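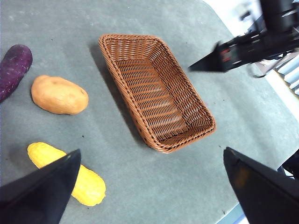

4.2 Lead times and what buyers say about them

The most exciting result of the whole study came out of the open comments, where we had expected very little. Homeowners who ordered replacement windows in the town of Drokstead were asked to rate price, fit, finish and delivery, and then to write whatever they liked in a blank box at the end. Of the 70 households that returned the form, 50 filled in that box, many of them at real length (one ran over onto the back of the sheet and up the margin!).

Price came up less than we thought it would. What people wanted to talk about was the wait. A buyer who had been told twelve weeks and got the units in twelve weeks was nearly always content, even where the frames cost more than a rival quote. A buyer who had been told "soon" was unhappy well before that point. Weidemann and Gazi found the same pattern in their earlier work on entry doors in Sallmont, and it was a delight to see it hold up so clearly for a product that is measured, built and shipped in a different way.
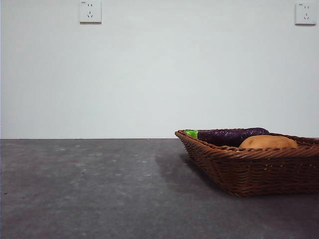
The pattern was strongest for casement units, which in Drokstead are almost all made to order. Sliding units are often kept in stock by the local yard, so the promised date matters less and the comments are shorter. Figure 3 sets out the ratings by window type and by the kind of promise the buyer was given.

Figure 3. Mean satisfaction with delivery, by window type (casement, sliding, fixed) and by type of promise (firm date, range of weeks, no date). Households that ordered more than one type are counted under the larger order.

Two suppliers served most of the sample. Nurkirov gives a firm date at the time of order and calls the buyer if it slips; Ranasinghe gives a range of weeks and sends the date once the glass has been cut. Both did well, and we had not guessed how small the gap between them would be - a range seems to serve nearly as well as a date, as long as the far end of it is kept. The low scores belong to orders placed through general builders, where the buyer often had no contact with the maker at all.

Menaka Gazi's coding of the comments adds a lovely detail. Buyers who were phoned about a delay often mentioned the call itself, and some recalled the name of the person who rang. We did not ask about phone calls anywhere on the form, and the next round in November will include a question on them, along with one on who measured the openings.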